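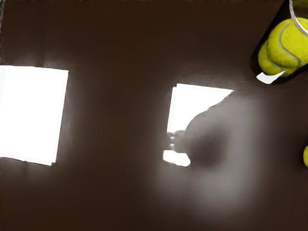 Murville Allotment and Garden Club, Winter Talks

Making leaf mould: my notes for the evening, 2024-12-12

Evening everyone, can you hear me at the back? Lovely. I'm Ekene Ogunleye, plot by the water tank, and I've been asked to talk about leaves. Dead ones, mostly!

Start with the sieve story (keep it short this time). When I took on my plot the soil was like a brick, and Saturnino Segura leaned over the fence and told me to stop buying compost and start raking. I thought he was being rude. He gave me a bucket of his own leaf mould and I've been hooked ever since.

Hands up who burns their leaves? Don't be shy. Right, we'll talk afterwards.

So, what you need. Chicken wire, four stakes, and somewhere out of the wind. Mine is 2 metres across, far too big for most people, but I get all the leaves from Jondavar Lane as well. Oak and beech are the best. Plane leaves are like leather, so run the mower over them first. Holly, no, unless you fancy picking prickles out of your seed trays for the next 10 years.

Pass round the two jam jars now, the young stuff and the old stuff. Lids OFF, let them smell it.
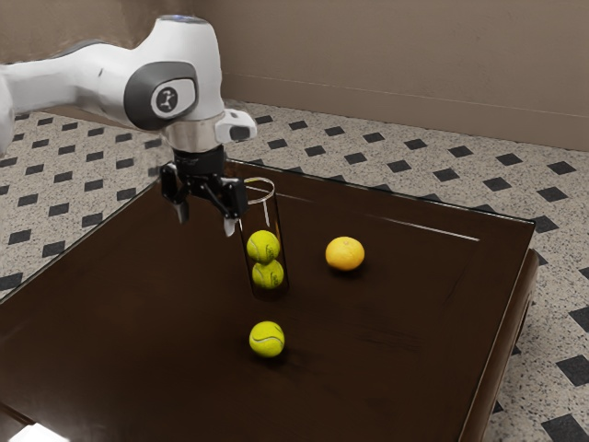 The old stuff is what you want for sowing. I mix it half and half with sharp sand and my carrots love it. The young stuff just goes on the beds as a mulch, nice and thick, and the worms do the rest.

Watering! Everybody forgets this bit. A dry heap just sits there sulking. I gave mine a good soak in September and it sank by a foot.

If you've no room for a cage, use old compost bags. Stab holes in them with a fork, tie the tops loosely, shove them behind the shed.

Questions, then tea. Remind them the bag swap list is by the door, and I need my jars back please.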